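The Patience Lessons
Inside a bedroom where people spend their days teaching a robot to do housework, one cloth at a time

By Kaede Aoki

The first thing Thérèse Morin asked me to do, once I had hung up my coat and been given a cup of very strong tea, was to fold a cloth. Just an ordinary cleaning cloth, the kind I have folded a thousand times over my own sink while thinking about something else. So I folded it, and she smiled, and then she asked me to do it again and tell her out loud what my left thumb was doing.

I couldn't. I must have tried five or six times (the tea went cold) and every time I looked down at my thumb it seemed to forget its job and wander off. Morin has been through this with every newcomer at Fendotier, and she is kind about it. She spent 19 years as a physical therapist before she came to work with robots, mostly helping people get the use of their hands back after an injury, and she told me that the two jobs have more in common than her old colleagues like to believe.

"You can't explain a grip to anybody," she said. "You put your hand over theirs and you do it together until it sticks."

That is more or less how the teaching works at Fendotier, except that the hand you put yours over is on the other side of a wall. The operator wears a pair of thin gloves that follow every bend of the fingers, along with a headset that shows what the robot's own camera sees. When the operator reaches, the robot reaches. When the operator gets tired and lets an elbow droop, the robot's elbow droops too, and the droop goes into the recording along with everything else, which is why Morin is so strict about breaks.

The gloves come from a small workshop called Borine, and they are stiff when new, a bit like ski gloves. Everyone has a favorite pair. Morin's have been mended along both index fingers with green thread, and she keeps them in a drawer with her reading glasses and a bag of licorice.
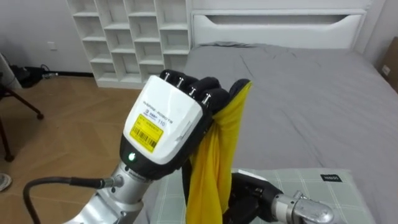
I had imagined, I suppose, that a person would show the robot something once or twice and that it would catch on, the way a bright child does. The cloth task, when I visited, stood at 163 recorded demonstrations, and Morin considered that a modest beginning. She wants the cloth picked up from the left side and from the right, by the corner and by the middle, bunched up and laid out flat. She wants it done by tall people and short people, by quick, impatient people and by people like her, who take their time over everything.

She also wants the mistakes, and this surprised me more than anything else I heard all day. If the cloth slips, the operator doesn't stop the recording and start over. The operator goes after the cloth, as you would at home, and that little scramble is kept and labeled and, if Morin is to be believed, treasured. The early lessons at Fendotier were all perfect ones, and the robot that learned from them had no idea what to do the first time something went wrong. It would drop a thing and carry on moving its empty fingers through the rest of the job, very gracefully, to the end.

Later in the afternoon she let me try the gloves myself. The headset takes some getting used to, and I felt a bit seasick for the first few minutes, partly because there is a tiny delay between what you do and what you see, and partly because you can't feel anything. I hadn't thought about that beforehand! You close your fingers on a piece of fabric and there is only the inside of the glove, so you have to judge with your eyes how hard you are holding on. Morin says the best operators learn to watch the creases. When the folds around the fingertips go sharp, you have it.

I got the cloth off the bed on my fourth attempt and was so pleased that I waved, and of course the robot waved too. That one is in the records as well, I'm told, filed under "other."

A full day's teaching comes to around 80 good recordings if nothing needs repair. In September the team will move on to pillowcases, which everyone I met seemed to be dreading. A pillowcase needs 2 hands working at different things, one holding the mouth open while the other pushes, and the operators have been practicing on their own beds at home in the evenings to find out what it is they do. One of them, a young man named Sirkari, had discovered that he uses his chin. They were still discussing what to do about that when I left.

Morin walked me down to the door and stood there talking a while longer, about her garden and her knees and a patient from years back who had learned to button his shirt again in time for his daughter's wedding. Then somebody called her from upstairs, and she went back to her gloves. On the train home I took a handkerchief out of my bag and folded it in my lap, watching my thumb, until the woman across from me moved her bag over and asked if I was all right.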